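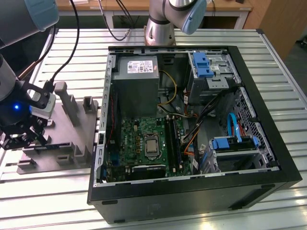

Hi, I'm Theano Gkikas, and I run the Windby Robotics Club with a lot of help from Gilles Lecomte. I get the same handful of questions every time sign-ups open, so I finally typed up my answers. Our big project this year is teaching two arms to take old desktop PCs apart, and yes, we really do start on full towers. The one we practice on most goes on its side with the panel off, and the bright blue latch and handle over by the drives are what new members usually go for first. Fine by me! The processor comes later, once you've got a feel for how slowly you need to move.

Do I need to know how to code?

Nope. About half the club had never written a line before joining. You'll pick up some Python along the way (Gilles is very patient), but there's plenty to do with fixtures, wiring and test logs if typing isn't your thing.

When and where do you meet?

Tuesdays after school at the Fornoston building, ground floor, for 90 minutes. We tend to run over. If you need to catch the 47 bus, just go, you don't have to ask.

What does it cost?

$45 a semester. That covers filament, screws, gripper pads and snacks. If that's a problem, email me and we'll sort it out quietly.

Why taking computers apart? Why not battle bots?

I love battle bots! But our competition, the Rathnayake Challenge, is a disassembly event, and I think it's harder than it looks. A SATA plug is tiny and it doesn't want to let go. Getting an arm to pull one without yanking the cable kept us busy for most of the fall.

Can I design my own parts?

Please do. The posts and slots on our gray fixture plate are 3D printed, and I'm always happy to see a new version. Bring a sketch, even a bad one, and we'll get it into CAD together.

Is it safe?

Towers are unplugged before they come to the table, you wear glasses, and hands stay out while an arm is powered. I'm strict about that last one. Parents are welcome to sit in.

Can I donate an old PC?

Yes, towers only please, with the hard drive wiped. We can't take laptops or monitors. Leave it at the front desk with a note saying Hudulov (that's our team name, long story).

When can I join?

New members start in February. Write to me before then and I'll save you a spot.

Last updated 2022-12-24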